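In Defence of the Messy Table
Morena Bianchini

My sister has bought a new dining table, and I am no longer allowed to put anything on it. It came from Rinaldi, it cost more than my first car, and it lives under a felt cover which comes off for guests. I am a guest, technically, but on Saturday I was handed a coaster, then a mat to put under the coaster, and after that I lost the will to have tea.

I blame the magazines. Somewhere in the past 10 years we decided that a clear surface was a sign of good character. People who would never ask what you earn will happily ask how you can think with all that post lying there. I think very well with it lying there. The gas bill is under the seed catalogue, the seed catalogue is under the bowl, and if you move the bowl I shall never find any of them again.

There is money in it, of course. Lultulier will sell you a set of lidded boxes to hide your things in, and then a set of labels so you can remember what you hid. Widura goes one better and runs a course. It costs 300 pounds, and for that a woman in linen comes round and asks you how your stapler makes you feel. A friend of mine signed up. She got rid of up to 40 mugs, by her own account, and has been drinking out of a measuring jug ever since because the two she kept are too nice to use. 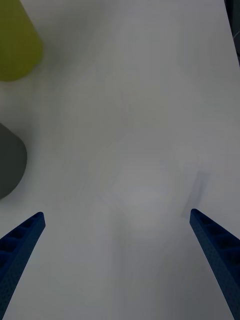 White, matte and clear in the middle.

The trouble with a bare table is that it wants looking after. A cluttered one asks nothing of you. Add a newspaper to mine and it simply joins the others, like a late arrival at a funeral. Put one newspaper on my sister's and the whole room turns to stare. She wipes it before breakfast and again after breakfast, and I have seen her bend down to check it against the light from the window, which is a thing our mother used to do to us.

I grew up at a table that had everything on it. Homework was done at one end while pastry was rolled at the other, and more than one of my history essays was handed in with a floury thumbprint. Nothing was ever tidied, only pushed along -- at supper time the whole lot went up towards the wall, and after supper it came back again like the tide. My father once lost a set of car keys in January and got them back at Easter, under the same tablecloth, having walked to work in between. He said it did him good.

I will grant the tidy a few points. They can find their scissors. They do not have to eat round a sewing machine, and they can say "come in" at the front door without first shouting "wait". When my sister wants to wrap a present she just wraps it, whereas I have to do it on the stairs.

But I notice that nothing much happens at her house any more. The jigsaws went to the charity shop. The children draw in their bedrooms, on clipboards, and the cards come out at my place, where we clear a space the size of a tea tray and play on that. Last month she came over with a brochure from Stullulo for a table that folds flat into the wall when not in use. She put it down by the fruit bowl to show me the prices, and we have not seen it since.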